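The Planner That Learned to Change Its Mind

8/18/25

Most of the drama in a robot lab happens on a screen. At Bosville, a small software shop on the second floor of an old printing plant, the screen I watched was full of green and red lines sprouting from a single point like the roots of a weed. Every line was a path the arm could take. Red ones ended in a collision. The software drew 2,429 of them before I had finished my first sip of coffee, and then it picked one and threw the rest away.

The program is called Koller, and what it does is easy to say and wonderfully hard to do. It decides how an arm should reach for a thing, and it keeps deciding while the arm is already on its way. Older planners work out the whole motion up front and then play it back. If the object rolls, too bad, the fingers close on air. Koller checks its plan 20 times a second against what the cameras report, and if the numbers drift it bends the path in midair. Watching it do this for the first time made me laugh out loud. The arm hesitates a tiny bit, the way you do when you reach for a glass and somebody slides it over.

The checking is split among three programs that talk to each other all day long. One guesses where the objects are and how sure it is about each guess (that second number matters more than I expected). One proposes grasps. The last one, a fussy little piece of code the team named Jaltach, does nothing but say no. It vetoes any grasp that would jam the wrist into a wall, pinch a cable or ask a joint to turn farther than it can. In the first version Jaltach said no to nearly everything, and the arm sat still for most of an afternoon while the log filled up with refusals. The fix took nine days and came down to how the walls of the bin were modeled. They had been padded so generously that there was hardly any room left inside. 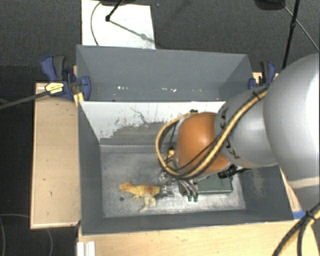

Grasp scoring is the part of Koller that gets rewritten most often, and I can see why it's so much fun to work on. A score has to weigh how well the fingers fit, how far the arm must travel and what else is nearby. A box lying flat is the friendly case, with straight sides and a shape the software can guess from one good look. The yellow toy dinosaur on its side is another matter: there's a tail, a little forearm, a pair of hind legs, and each of them offers a grip that may or may not hold the weight of the rest. Koller ranks them all and tries the best one that Jaltach will let through.

A team at Kalport has been running the same code on a different arm, and their logs come back to Bosville every night. In September the two groups plan to merge their versions, with a new replay tool that lets you stop at any veto and see which rule fired. I got to try an early build. I spent roughly an hour scrubbing back and forth through one failed reach, and I would have happily stayed for another.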